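**Member Projects: Urs Holzer and the Coffee Table Arm**

4/18/25

The Yaman shared workshop grants bench space to members whose projects are expected to run longer than six months. Urs Holzer, a retired machine fitter, received his allocation in December for a robot arm intended to work beside a domestic coffee machine. He spoke with the newsletter at his bench.

Mr. Holzer described the undertaking in modest terms. "I wanted a task that I understood completely with my own hands," he said. "Then I could be sure that every difficulty belonged to the machine." 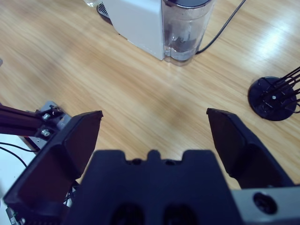
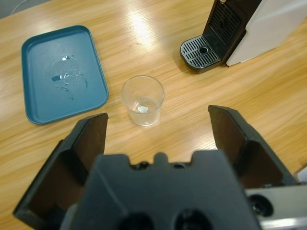

The arm is the second he has built. The first, which he called Karbridge, was dismantled after its shoulder joint proved unable to hold position under load. Its successor carries the name Flesa and reuses the motors and much of the wiring. Mr. Holzer estimates that the rebuilding of the joints occupied most of the winter.

Asked about the gripper, he explained that the present fingers replaced a narrower pair. "The old ones closed with too much confidence," he said. "A cup has very little to say in its own defense. I made the new ones broader and reduced the closing force, and after that I reduced it again."

He does not regard the matter as settled. Clear objects remain troublesome for the software, which must judge position from the view at the wrist. Polished wood adds to the trouble, in his account, as the program may take a reflection for an edge. Other members have suggested that he cover the table with a dull cloth. Mr. Holzer has declined. "People do not put a cloth down for the robot at home," he said. "If it is going to work in a kitchen, it will have to put up with a kitchen."

The control program was written by Mr. Holzer with help from members of the workshop's evening programming group. It records each attempt together with the positions of the joints. At the time of the interview the log held 2158 attempts, of which he had reviewed 461 in detail. He was unwilling to offer a success rate. "I would have to decide first what counts as a success," he said. "If the cup arrives but I would not drink from it, where do I write that down?"

The cost of the project has been borne by Mr. Holzer personally, with the exception of two motor drivers donated by Corura, a local supplier of surplus electronics. Under workshop rules, donated parts are entered in the equipment register and return to common stock when a project closes.

Mr. Holzer has applied for an extension of his bench allocation. The application lists a revised wrist mounting, better routing of the cables and an emergency stop that can be reached from either side of the table. The last item was requested by the workshop's safety officer, and Mr. Holzer acknowledged that it should have been fitted sooner.

Members wishing to see the arm in operation are asked to arrange a time with him in advance and to keep their own cups off the table.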